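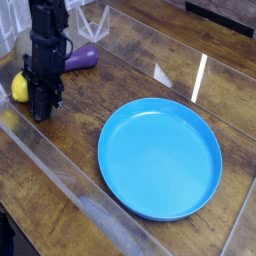
# Furtună adopts revised municipal flag and construction sheet

2024-10-17

The town council of Furtună has adopted a revised municipal flag, replacing the design in use since the town was separated from the neighboring commune of Tedow. The new flag keeps the existing colors and the central device but fixes their proportions, shades and placement in writing for the first time.

The flag is a horizontal bicolor of white over green with a blue wavy band laid across the line where the two fields meet. A black tower with an open gate stands at the hoist, its base resting on the band. The ratio of height to length is set at 2:3. The earlier resolution gave no ratio, and flags have been made at both 1:2 and 2:3 depending on the supplier.

## Construction

The construction sheet was drawn by Laurențiu Ilie, a heraldic draftsman, on a base grid 600 units high. The wavy band is one-tenth of the height and completes four full waves between hoist and fly. The tower is half the height of the flag, measured from the sill of the gate to the top of the battlements, and its vertical axis lies one-quarter of the length from the hoist.

The number of merlons on the tower is now fixed at three. The old resolution said only "battlemented," and flags in service show three, four or five. The gate is drawn as a plain round arch with no portcullis. The white of the upper field shows through the opening.

On the reverse the tower also appears at the hoist, so that the gate faces the same way relative to the pole on both sides. Single-layer printed flags meet this rule without further work. Sewn flags need the tower applied separately to each face.

## Colors

Shades are defined by reference to dyed cloth samples held in the town archive, with equivalents for print and screen given in an annex. The green is darker than the one now in use. Ilie's report to the council states that the lighter green faded toward yellow on flags flown through a full summer, and that the blue band then became hard to tell apart from the field at a distance.

The black of the tower is unchanged. A narrow white outline, which some makers had added where the tower crosses the band, is not part of the design and is to be left out of new orders.

## Coat of arms

The arms of the town are not affected. The shield remains white, with the black tower rising from a green base charged with a blue wavy bar. The mural crown above the shield also stays as granted. Safta Lungu, who presented the proposal to the council, said the flag had "drifted away from the shield one order at a time" and that the drawing was meant to bring them back into agreement.

The shield may not be placed on the flag. A variant with the full arms in the center, used on the town hall balcony for several years, has no basis in either resolution and will be withdrawn.

## Vote and objections

The proposal was first read in June and returned to its author for changes to the wave pattern. The earlier draft showed six shallow waves – judged too fine to sew at the smaller sizes.

Costel Moldovan voted against the final version. He argued that the older 1:2 flags should be kept as an accepted variant, given the number still in good condition. The text as adopted lets them remain in use until worn out but bars their purchase.

## Manufacture

The first order has gone to Pallov and covers 600 flags in two sizes, all in knitted polyester. A further 2000 paper hand flags will be printed for schools and public events. These carry the same drawing, with the tower enlarged slightly for legibility, as the annex allows for any flag less than 20 centimeters high.

The sheet, the annex and the text of the resolution can be consulted at the town hall. Requests for the vector drawing should be sent to Valentin Voicu in the registry office, stating the intended use.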